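Subject: Re: [colour-list] Pale green for a north-facing kitchen

Thanks to everyone who wrote back about the paint question. The green I keep going on about is a pale mint, as on a tabletop over grey floorboards. The walls in our own kitchen would be the same colour or close to it.

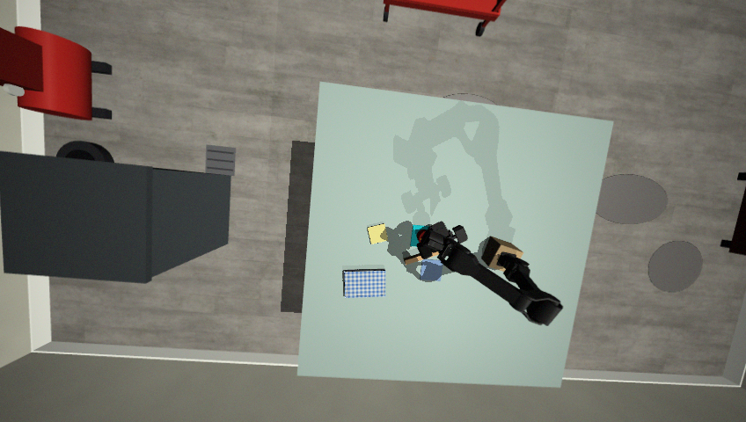
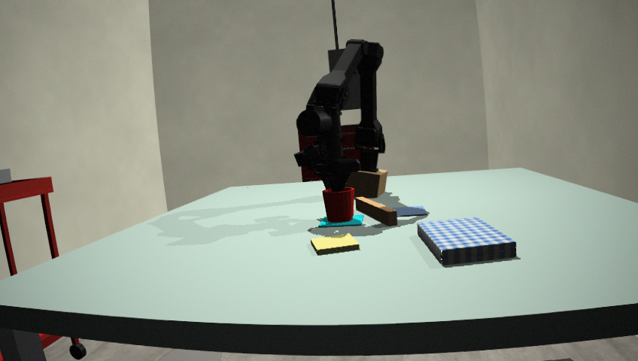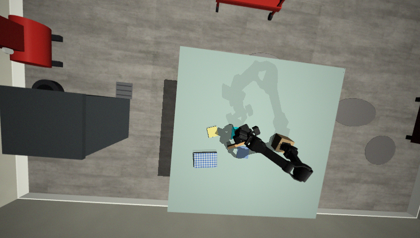
Pale mint tabletop, all three renders.

Adom Annan wrote:

> I'd be careful with any green that light on a wall. We did the
> hallway in Harju and by October it read as plain grey before four
> in the afternoon. Have you tried a sample board? Also, which
> undercoat are you using? If it's the old Osex over gloss enamel
> you'll want to sand first or it will peel at the skirting.

Adom, yes to the sample board. I painted 2 of them, one in Drindura eggshell and one in flat, and moved them around the kitchen for a week. The flat one went chalky near the window. The eggshell kept its colour until dusk, then went grey the way you describe. I can live with that, as we have the lights on by then anyway.

The undercoat is Osex, and the existing paint is gloss, so I'll sand. The tin says 120 grit. I have a box of 180 in the shed and was planning to use that up. If anyone has had trouble keying enamel with 180, let me know before the weekend.

On quantity, I measured the walls at some 68 square metres for two coats, with the window and the pantry door taken out. Surkedeo quoted me 1,107 dollars for the paint, undercoat and a new roller frame, delivered. That seems dear to me. The same shop matched the colour for my neighbour last year and her second tin came out a shade yellower than the first, so I'd be asking them to mix the lot in one go.

Two things I still haven't settled:

Whether to take the green over the ceiling cornice or stop below it. The cornice is plain cove, with a crack at the pantry end that needs filling.

Whether the skirting should be the same colour in semi-gloss, or white. White shows every scuff and we have a dog.

Replies to the list are fine, I read the digest in the evenings.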